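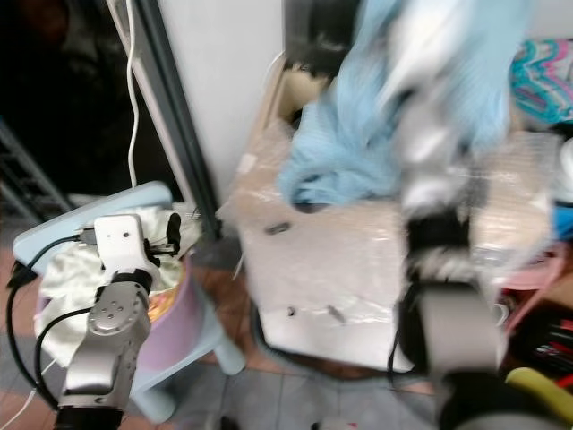
Morcombe will start collecting worn-out clothing and household fabric at the curb this spring, after the town council voted to extend a trial that has been running in two neighborhoods since January. The first town-wide pickup is set for 4th April. Residents will be able to put out almost anything made of cloth, from torn sheets and old curtains to single socks, as long as it is clean and bagged. Even a crumpled white cloth, the sort of thing that gets draped over a plastic stool and left there, is wanted. Plain white fabric is one of the easier materials to sort and sells for more than mixed colors, according to the sorting company that handled the trial.

Until now the town has had drop-off bins for clothing at the fire station and behind the library, but both are meant for items that can be worn again. Fabric with holes, stains or missing buttons has gone out with the regular trash. The town's waste office says that textiles have become one of the heavier parts of what it sends to the landfill at Flerkcombe, where the fee per ton went up at the start of the year.

The trial covered 774 homes in the Mill Hill and East Side neighborhoods. Each household was given a roll of green bags and a printed card showing what could go in them. Crews collected the bags every other week on the same route as paper and cardboard. By the end of the trial 64 percent of the homes had put out at least one bag.

"We expected people to clear out a closet once and then stop," said Domnica Bălan, who manages the waste office. "Some of them did. A lot of them kept going, and what came in later was more of the stuff we were after, which is dish towels and bedding and work clothes that are past it."

The bags go by truck to Achterberg, a sorting company with a warehouse off the county road south of town. Workers there open each bag by hand and separate the contents by fiber and color. Cotton goes one way, wool another, and blends are put aside for shredding. Items that turn out to be in good shape are passed on to thrift stores in the county. Most of the rest is cut into wiping rags for garages and print shops or shredded for use as padding and insulation.

Not everything worked. The green bags were thinner than the town had ordered, and several split in wet weather during the first month. Once fabric is soaked it can grow mold within a few days, and the sorting company turned away two full loads in January for that reason. Those loads ended up at Flerkcombe. The supplier has since replaced the bags with a heavier type, and the waste office is asking people to put them out on the morning of pickup instead of the night before.

There was also some confusion about what counted as fabric. Crews found pillows, a car seat cover with the foam still attached, and a good many shoes. Pillows and comforters are not accepted because the filling jams the shredder. Shoes can go in if they are tied together in pairs. Rugs smaller than a bath mat are fine, and larger ones need to be dropped off at the transfer station, where the usual charge applies.

The cost was the main subject at the council meeting. Running the pickup for the whole town will take 84 extra crew hours a month and will mean keeping one older truck that was due to be sold. Part of that will be covered by lower landfill fees and by a payment from Achterberg for each load, though the payment changes with the market and the waste office would not say what it expects to get over a full year. The council agreed to pay the remainder out of the solid waste fund. Household trash bills will stay the same for now and will be looked at again when the next budget is drawn up.

Two council members voted against the plan. Both said they supported the idea but wanted to see a full year of results before the town took on the extra hours. One of them also asked whether the bins at the library would be removed. They will stay where they are – the groups that empty them depend on the better clothing, and the town does not want to compete with them.

The service will also be open to small businesses for the first time. Prurkus, the laundry on Depot Street, has already signed up and plans to send its worn hotel sheets and napkins, which it now pays a private hauler to take away. Other businesses can apply through the waste office and will be charged by the bag. Restaurants should note that anything with grease or cooking oil on it cannot be accepted, even after washing, as it can heat up in storage.

The town has ordered 2000 rolls of the new bags, to be delivered along with the spring recycling calendar. Apartment buildings with shared trash rooms will get a green cart instead, and building managers should have received a letter about where to put it. Anyone who does not have bags by the first pickup can use any clear plastic bag, tied shut, with the word FABRIC written on it in marker.

Collection will be every other week, on the same day as paper and cardboard. Bags should be at the curb by 7 a.m. and kept apart from the other recycling so they are not picked up by the wrong truck. Clothing does not need to be folded or sorted, and zippers and buttons can be left on. Everything should be dry.

Residents who took part in the trial do not need to do anything new, apart from using up or throwing out the old thin bags. The waste office has a list of accepted items at its front counter and can mail a copy to anyone who calls. It will report back to the council on the amount collected, and on how many loads were refused, before the end of the year.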